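Subject: Re: Counting method for the Stultmont returns
Date: 3 Jul 2020
From: Lawal Okoro
To: displacement-data list

Replying inline, with the unrelated parts of the thread trimmed.

> The Stultmont sheet gives 200 households displaced from the lower
> valley and the Herkness sheet gives 200 households received. Can
> we take these as the same people and report one figure? If so the
> regional table closes and we can send it on. I would also like to
> know why the January revision dropped the column for people staying
> with relatives.

No, please don't merge them. The two figures agree by accident. I went through both sheets at record level yesterday and only part of the list matches.

Stultmont counts at departure. A household goes on the sheet when the district office is told that the house has been left, and the person who tells them is usually a neighbour. There is no destination field that anyone fills in. Herkness counts at arrival, on registration for the ration card, and takes the previous address from whatever papers the head of household has. Matching on family name, village and household size, I get 56 Herkness households whose last address was not in the lower valley at all. They came from the Flurilthorpe side, before the road closed, and some had already moved once inside Flurilthorpe.

So at least 56 of the Stultmont households are not on the Herkness sheet. I can place 40 of them. They crossed the border at the northern post and appear in the crossing log, with the same spelling of the family name in nearly every case. Under our own definitions they stopped being internally displaced when they crossed, and they belong in the other table. The remaining 16 I can't place. They may be with relatives, they may have gone home, or the Stultmont entry may be a duplicate under a different head of household. I have left them as "displaced, location unknown" and would ask that they stay there until somebody has a reason to move them.

On the dropped column: it was removed in January because two of the three districts were leaving it blank and the third was entering zero, and the totals treated blank and zero alike. I argued against removing it then and still think it was wrong. People who stay with family do not register for much, so they are the group most likely to vanish from the tables. The Engström template has a way round this, with separate codes for "none" and "not asked". It takes one extra field and does not break the older sheets when they are read in.

What I propose for the next release:

1. Stultmont and Herkness reported on separate lines, with a note giving the point of counting (departure or arrival).
2. No regional total for this quarter. A total made from the two lines would count most households twice.
3. The 40 moved to the cross-border table, dated by the crossing log and not by the departure sheet.
4. The column for people staying with relatives put back, using the Engström codes.

I know item 2 will be unpopular. The table is wanted with a number at the bottom, and whoever receives it will add the lines up if we don't. The note should therefore sit directly under the two lines — not in the annex, where the last one went.

One smaller point. Household size at Stultmont includes absent members working elsewhere, and at Herkness it does not. Anyone converting households to persons should use a separate average for each sheet. The averages are in the second tab of the working file, and the script that makes them is in the usual folder.

Comments on the codes before the file is frozen, please.

Lawal
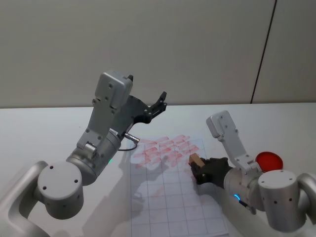

Agreed on 1, 3 and 4. On 2, could we give a lower bound in place of the total? The 144 matched households plus the 56 from Flurilthorpe are all confirmed at arrival, so the Herkness line by itself would serve. I'd word it as "registered in Herkness" and keep the word "displaced" out of the heading. The 16 should get a row of their own even if it looks odd.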